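Wednesday, late

Budget thing due to Gyu-bin Hyun by tomorrow lunch and I've only just opened the spreadsheet. Typing this instead. Typical.

Where we are. Jodum quote came in, then came in again with delivery added, so bin the first one. Shin won't quote without a call. I hate the calls. They want to know my "automation journey". I want to know what a spare set of fingers costs and how long they take to arrive.

Plurnar still the favourite. Fingers 421 a pair, which made me swear out loud on the bus. Need 2 pairs really, one on and one in the drawer. Could stretch to it if we drop the fancy stand. Table's fine. Table has always been fine.

Gondness do a cheaper pad kit, roughly 200, but it's pads only and you glue them on yourself. Last time I glued anything it was my sleeve. Put it down as a maybe.

Forgot training again!! Also insurance – does it go on ours or the building's? Ask. And service visits, are those per year or per fault, the wording is dreadfull. Gyu-bin will ask that first so get it in writing before lunch.

Rang Mum back. Ate toast standing up. Back to it.

Drinks job is what the whole bid hangs on, so that's the bit I've got to cost properly. Glass, tray, machine. Everyone nods when I say it and then asks why it needs money. Wider fingers or the ones we've got? Wider means new mounts, new mounts means another line in the budget and another email from Gyu-bin. Stick with ours for now, put wider down for November if there's anything left.

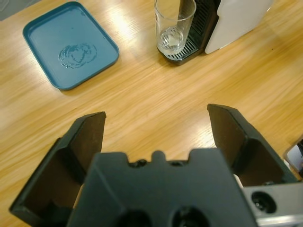 Glass on the drip tray, blue tray still empty.

Going in the bid, page 2. Need a better heading than "coffee corner".

To do before bed: total column (it's adding the VAT twice, i think), email Shin and say no call, find the Plurnar lead times. Printer's out of ink so it'll have to be a PDF. Half eleven already. Kettle.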